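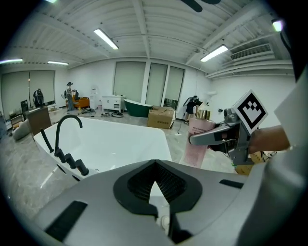
Picking up the pink bottle next to the white tub, with the fancy black faucets off to its left.

The Take That Tried to Go Through the Bathtub
Posted 9 Jul 2026

Okay, so I've been promising a post about the bathroom job for ages and I kept putting it off, partly from being busy and partly from being embarrassed. We had a proper scare in there. Nothing broke except a bottle of bubble bath and my confidence, but I've been chewing on it ever since and I want to get it written down before I start remembering it as a funny story.

If you're new here: I spend my working days picking up household stuff with hand-held grippers. You squeeze the trigger, the jaws close, and the cameras and markers record where the gripper went and what it did. Later somebody (often also me) turns those recordings into motions that a robot arm can play back or learn from. It's a weird job and I love it. The kitchen jobs are my favorite, the closet ones make my shoulders ache, and the bathroom one, which we all called Messina for reasons that were lost before I joined, was the one with two bathtubs in a room that has never seen a drop of plumbing.

The goal for Messina was 1000 usable takes. Bottles mostly, from the rim to the counter and back, then bottles handed from one gripper to the other, then the awkward ones where you have to reach over a faucet. That black faucet spout is gorgeous and it's also exactly where your wrist wants to go. I have bonked it so many times!

By the time of the scare we had 903 takes recorded and I was feeling pretty smug. I'd been doing spot checks in Zuvard, our in-house viewer, and everything looked lovely. Little colored lines swooping around over the tub like somebody waving a sparkler. So we did what we always do near the end of a job, which is pull a handful of takes at random and replay them on the arm at low speed with a real bottle, to make sure the lines on the screen mean something in the room.

The first few were great. The arm came over, took the bottle, set it down, went home. I was standing by the stop button with a coffee in my other hand, which tells you how seriously I was taking it.

Then we ran take 749.

It started normally. The arm closed on the bottle and lifted it, and then right over the rim it just dropped. I don't mean it sagged or lost power. It drove itself down, with purpose, as if the tub weren't there and the place it was supposed to be was somewhere below the shiny surface. The bottle hit the rim first and popped out sideways, the cap went flying, and I had pink soap up my arm and coffee down my leg. The collision check in Wernus (that's the controller software) kicked in and froze everything a moment before I hit the button. I'd love to tell you I was faster than the software. I was not.

The whole room went very quiet and then everyone asked if everyone else was okay, and everyone was.

So what was it?

My first guess was the arm. When a robot does something stupid it's very tempting to blame the robot. I spent most of an afternoon going over the joint logs, and they were boring. Every joint had gone exactly where it was told to go, which meant the instructions were bad, which meant the recording was bad, and I was the one who made the recording. Great.

My second guess was that I'd bumped a camera. That happens. If a camera shifts, though, the whole take shifts with it, and you get a gripper that's consistently too far left or too high. This wasn't that. When I slowed take 749 right down in Zuvard, the gripper path was fine, fine, fine, and then for a short stretch it jumped straight down below the rim, stayed there, and jumped back up. At normal playback speed the viewer smooths it into a gentle little dip. I had looked at that dip during spot checks and thought, oh nice, careful placement.

The depth of the jump bugged me. However far the gripper was above the rim before the jump, that's how far below it went. Every time. I sat there opening and closing the same few seconds of video and eating crackers, and it still took me way too long to say the word "mirror" out loud.

It was the reflection. Both the tub rims and the white tabletop in there are glossy, and with the lights on they throw back a really decent picture of whatever you hold over them. Our trackers find the grippers by the black-and-white square markers on them. When my hand tilted a certain way the camera lost the real marker and caught its reflection in the shiny surface, and decided that was my gripper, hanging upside down in some mirror-world bathroom under the tub.

Now, if you know markers you're already yelling at me, and you're right! A flipped marker isn't supposed to read as a valid one. The pattern comes out backward and the software should throw it away. Two things had gone wrong on top of each other. One of the patterns we'd printed, read backward, was only a couple of squares different from its own normal self, so it was nearly symmetrical. And the error correction in the tracker was turned way up, so a couple of wrong squares got politely forgiven. I know who turned it up. It was me, on an earlier job in a dim closet where the markers kept dropping out, and I copied the settings folder over to Messina without opening it.

So the tracker was doing me a favor I'd asked for in December and forgotten about.

We went back through the lot with the forgiveness turned down to nothing, and 304 takes had at least one stretch where the position vanished, meaning that what had been there before was a reflection. Some of those were only a blink long and could be patched from the other data. Plenty couldn't. I went for a long walk.

How we found it on purpose

What finally convinced everyone was doing it deliberately. We set up over the tabletop, arm powered off and keyed out, one person holding both grippers. Right hand on a small bottle, left hand open, everything live on the screen. Then slow tilts: toward the table, away from the table, pause, repeat. It's about as exciting as it sounds, and I do recommend good shoes, as the floor in there is hard tile.

For the first several tilts nothing happened and I started to have that sick feeling where you've told your whole team a theory and it's falling over in front of them. Then the line on the screen snapped down under the table. Up. Down again. I have never been so happy to see bad data. We put a dull gray cloth over the surface and did the same tilts, and it didn't do it once. Cloth off, and the jump was back within a minute.
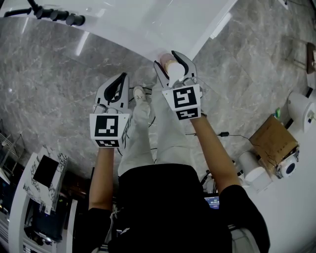 What we changed

The markers got reprinted first. We picked patterns that look nothing like themselves when flipped, which takes one extra check when you generate them and which I will now be doing until I retire. If you print your own, please run that check. Compare each pattern with its mirror image and with the mirror image of every other one in your set, all the way around. It took the computer no time at all and would have saved me a week.

The error correction setting now lives with the job and can't be copied from another one without a big ugly warning asking whether you meant to. I wrote the warning myself. It's rude.

Zuvard doesn't smooth anything by default anymore. I fought for this one. Smooth lines are pretty and they make you feel good about your day, and they hid this problem from me for hundreds of takes. You can still switch smoothing on for a demo, but the raw view comes up first and any jump faster than a human wrist can move gets painted red.

We also gave the arm a floor. Wernus has always been able to hold "keep out" shapes, and we'd drawn them around the walls and where people stand. We had never drawn one inside the tub. It felt silly, I guess, to tell it about a thing it was working on top of. Now every surface goes in as a solid block before the arm moves at all, and a replay that dips into one gets refused before it starts. Take 749 gets refused. I tested it several times purely for the satisfaction.

And the coffee rule. Whoever is on the stop button has that hand on the button and the other hand empty. We had this rule already. It was on the sheet with my initials next to it. I'm not going to pretend low speed made it okay, either: low speed gave the software time to catch it, and I was standing close enough to get soaped. The person on the button now stands farther back, and the button moved with them.

The bit I'm still grumpy about

We had to re-record a big chunk of the bottle moves, and of course the second time around my wrists knew about the reflections. I caught myself holding the gripper all stiff and level over the tub like I was carrying soup. That's useless, the whole point is to move like a normal person in a bathroom. I ended up asking somebody who hadn't heard the full explanation to do the over-the-faucet ones, and theirs are much better than mine. Looser. They bonked the spout too, which made me feel a bit better.

Somebody asked why we didn't just leave the cloth on everything. Tempting, but real bathtubs are shiny, and I'd like the recordings to have real bathtubs in them. So the gloss stays, and the tracker has to cope.

Next up is the Uraseo job, which is laundry, so lots of fabric and hardly anything reflective except the front of the washer. I've already been over to look at that door with a marker in my hand, tilting it back and forth like a weirdo. It does reflect. The new patterns got thrown out every time, so far, and I've drawn the washer into Wernus as a big solid box. I'll post the fabric takes when we have some, if the dryer sheets don't stick to everything again.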